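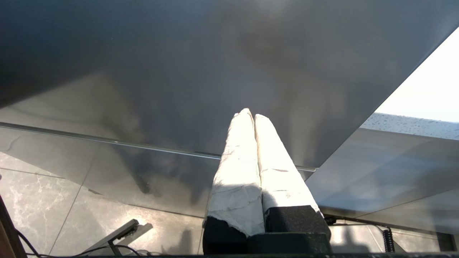
We had been promising ourselves a trip to the Fornville paper mill for years, and every September the open day came and went while we were busy with something else. This time I put it on the kitchen calendar in red pen, and off we went, with sandwiches, a flask and the good umbrella.

The mill sits at the bottom of a long hill beside the Mallow, and you can smell it before you see it — a sort of boiled-laundry smell, which I rather liked and my sister did not. Parking was in the field across the road (wear boots if it has rained at all) and we paid 4 dollars each at a folding table by the gate. Children get in free.

Tours leave on the half hour, with 16 people to a group. Ours started in the rag room, where cotton scraps are sorted and cut down before they go to the beaters. I had no idea cotton was still used this way! Our guide passed around a handful of pulp in a bowl and let us all poke it, and it felt like cold oatmeal. After that came the vats, which were the part I had really come for. A man with sleeves rolled to the shoulder dipped his mould, gave it a little shake one way and then the other, and tipped out a sheet onto the felt before I had worked out what he was doing. He did it again more slowly for the children, and I was grateful too.

Upstairs is the drying loft, and please be warned that the stairs are steep and there are a lot of them. It was worth the climb. The sheets hang over ropes in the half-dark with the shutters open, and the whole loft rustles when the wind gets in off the water.

Lunch was at Kimaro, the little cafe in the old stable, where 2 bowls of squash soup and a plate of cornbread did us very nicely. The line was long by noon, so go early if you can.

The shop sells odd sheets by weight as well as the Rarneren writing paper, a heavy cream one with a soft edge. I bought a box of it, and then went back for envelopes — I have letters to catch up on. The 422 bus stops at the top of the hill if you would sooner not drive, though it is quite a walk back up with a bag full of paper.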